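Equipment Planning FAQ: Floor Care Automation and Task Recording
Wirnalmont Facilities Group, Purchasing Desk
Maintained by Lizeth Arango. Last revised in August.

Who should read this page?
Site managers preparing a request for a floor robot, a recording kit, or both. Requests for spare parts go through the regular parts form.

Which budget line does a robot go under?
Capital equipment. Brushes, filters, batteries and recording media are operating costs and belong to the site. Do not combine the two on one request. Split requests are processed faster than mixed ones, which go back to the site for correction.

Can we lease?
Yes. The Mikaletti floor unit is available on lease or purchase. Lease terms run 2 years. A unit returned early is billed to the end of the term.

What does the contingency cover?
Add 25 percent to the quoted price of the base unit. This covers delivery, mounting hardware, door threshold ramps and the first service call. It does not cover network work. If the site needs a new access point, get a separate quote and attach it.

How much storage should we plan for?
Each recording kit needs 40 hours of footage capacity between uploads. Buy 2 drives per kit, one in use and one in transit. Escobar supplies both the drives and the cases.

Do we need an arm, or only a mobile base?
Check what is on your floors. A base with a suction head handles dust and crumbs on open tile. Tissue, wrappers and crumpled paper are a different load, and suction inlets can clog on them. A site with mostly that kind of litter should price a pickup attachment before it prices a second base.

What work should we record before asking for quotes?
Ordinary manual cleaning, done the way it is normally done. Sweeping into a dustpan is the minimum. Record it in furnished rooms, with low tables and cabinets left where they stand. 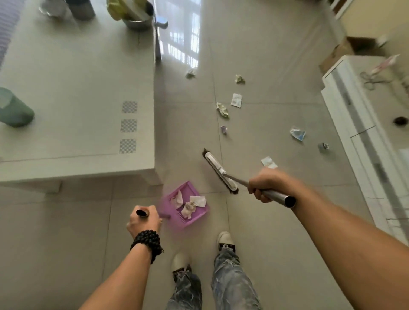 Include at least one session on glossy flooring in daylight. Reflections affect some floor sensors, and the supplier will ask. Note the tile size and the narrowest gap between pieces of furniture on the site sheet.

Who reviews the request?
Giuliana Muñoz checks the technical section. Purchasing checks price and terms. Both reviews run at the same time.

Can we use Gretisance software with a leased unit?
Yes, with a site license. The license is priced per building and renews separately from the lease. Enter it as an operating cost.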